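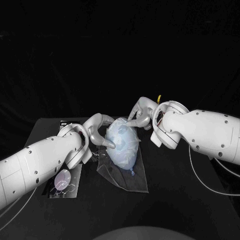

Figure 3. Inflated object with a crinkled, film-like surface and a blue knotted tip, on a sheet of dark, semi-transparent plastic.

4.2 What household diaries can and cannot tell us about soft plastics

The case for curbside collection of soft plastics rests largely on diary studies, in which residents write down what they throw away and into which bin. We are less confident in these records than most of the authors who use them. The Vultthorpe diary, run by Penry and Costigan over 11 weeks, asked households to sort every item into one of 6 groups. Wraps, bags and films formed a single group. Balloons had no group at all, and neither did anything made of two kinds of material stuck together. Items such as the one in Figure 3 would have been left to the judgment of whoever was holding the pen.

Penry and Costigan treat this as a minor matter. Their argument is that mixed items are rare and that errors in one direction will be balanced by errors in the other. We see no reason to expect this. A person who is unsure about an item and knows the diary will be read by the council has a motive to choose the answer that looks responsible. Bright raised the same worry about the earlier Tellunska diary, where the written entries showed far more rinsing of food film than the bin checks could support.

The bin checks have their own problems. In Tellunska they were made on three streets only, all of them close to the depot, and the residents had been told in February that checks were coming. Ruddock calls the agreement between diary and bin on those streets "encouraging." It may be. It is also what one would expect from people who had been warned.

A further difficulty is weight. Film is light, and dirt and water are heavy. Sukprasert dried and cleaned the samples from the Tollgate trial before weighing them a second time, and the two sets of results rank the streets in a different order. The published tables use the first set - the uncleaned one - and the text does not say why.

None of this shows that collection fails. It does mean that the savings claimed for Vultthorpe depend on a category whose edges were never set down, and we have therefore left the soft plastics figures out of the pooled estimate in Section 5.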